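Packaging Waste in Small Online Shops
Project report, Module 2
Rory Kinnear and Aqeel Mengal
5 April 2019

Why we picked this

Aqeel ordered a phone case and it came in a box you could have put a pair of boots in. Mostly air pillows. We wanted to know how common that is with small sellers, who don't have the fancy packing machines the big ones have. Also whether customers care. Short version: yes, quite common, and they care a bit but not enough to pay for it.

What we did

Sent out a survey, 500 links in total, through the college mailing list and a Facebook group for local buying and selling. Got 451 answers back. 296 of them had bought something from a small online shop in the last month, so those are the ones we used for most of the questions. The rest only got the general ones at the end.

We also talked to two shops. Goltura sells candles and soap, Pedunex does spare parts for bikes. Skuluvow said they would talk to us but then stopped answering emails, so they are not in the report even though they are in our proposal. Sorry about that.

The shops

Goltura packs everything by hand on a kitchen table. Three box sizes, shredded paper, brown tape. The owner told us she would like more sizes but the supplier has a minimum order and there is nowhere to keep them all. So a single soap goes out in the same box as a set of candles. She used bubble wrap before and changed over after customers complained, not because of cost.

Pedunex mostly uses old boxes that their own stock arrived in. Cheap, and nothing thrown away, but they look scruffy and now and then a customer thinks they've been sent something used. They put a sticker on now to explain. Seems to of helped.
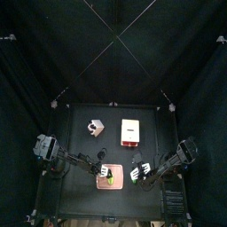 Fig. 1. Small cube, white box with a red base, and a tray on a dark tabletop.

Box size matters more than what the box is made of, at least that's our reading. A recycled box that is far too big still takes up room in the van and still needs filling. Neither shop had ever measured the empty space in a parcel. Pedunex got quite interested and asked us to send the method.

What customers said

Most people recycle the cardboard. Filling is a different story, lots of answers along the lines of "bin". Paper filling did better than plastic. Hardly anyone knew where to take air pillows.

On paying extra for better packaging: plenty of support until a price was mentioned. We should have asked this with several prices instead of one. Only noticed when it was too late to change the form.

Favourite comment: "I keep all the good boxes and now I have no wardrobe."

Problems

The sample is mainly students, so young and skint. Two shops is not many. We also lost part of the Pedunex interview as the phone ran out of storage, and wrote that bit up from memory the same evening.

Kiani, the reuse scheme where you post the bag back, was going to be a whole section. Cut for length. Our notes on it are in Appendix B.

Next steps

Repeat the survey with older buyers, fix the price question, and weigh the filling seperately from the box. Aqeel is sending the parcel method to Pedunex this week.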